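Stondamix Bench Top Coating, Matte

Stondamix is a two-part, water-based coating for workbenches, craft tables, counters and shelving. It dries to a flat finish with very little glare and can be used over bare wood, primed board and most old paint that is still sound.

Item no.: 826
Sold by: Plorkavell
Finish: matte
Pack: base and hardener, supplied together
Coats needed: two, three on bare wood

Colors
Stocked in taupe, stone gray, off-white and black. Taupe is the color we sell most of. It hides pencil marks and dust better than the gray and doesn't show scuffs the way black does. Color varies a little between batches, so for a large top please order all your packs at one time and mix them together in a bucket before you start.

Preparation
Wash the surface with a degreaser, rinse it and let it dry overnight. Sand with 90 grit if the old finish is glossy or flaking. Wipe off the dust with a damp cloth. Fill screw holes and dents with a two-part filler and sand them level. Do not use a wax-based filler, as the coating will not stick to it.

Application
Stir the base well, add all of the hardener and stir again for three minutes. Use a short-nap roller and keep a wet edge. Leave four hours between coats. A light rub with 300 grit before the last coat gives a smoother top. Mixed product has to be used the same day and cannot be saved.

Marking out the top
The finished surface takes masking tape well, and many customers use it to split a shared bench into work areas. Wait a full week after the last coat before taping. Press the tape down firmly along both edges, and pull it back slowly at a low angle when you remove it. Any glue left behind comes off with warm soapy water. 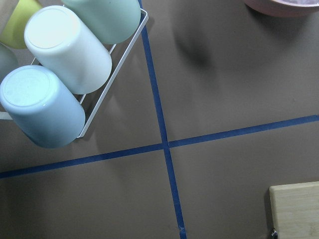 Wear and cleaning
The cured coating is rated for 4000 rub cycles in our own shop test. Clean it with dish soap and a soft sponge. Bleach and acetone will dull the finish. Hot pans need a mat.

Storage
Keep unopened packs between 40 and 85 degrees F. Do not let them freeze. Shelf life is one year from the date on the lid.

Shipping and returns
Orders placed before 2 p.m. leave the same day by ground service. We do not ship this item by air. Unopened packs can be returned within a month. Tinted packs cannot be returned unless faulty.

Often bought with this item
Trarier short-nap roller set
Trarier two-part filler, light tan
Plorkavell masking tape, dark blue or green

The off-white is out of stock until July. All other colors are ready to ship.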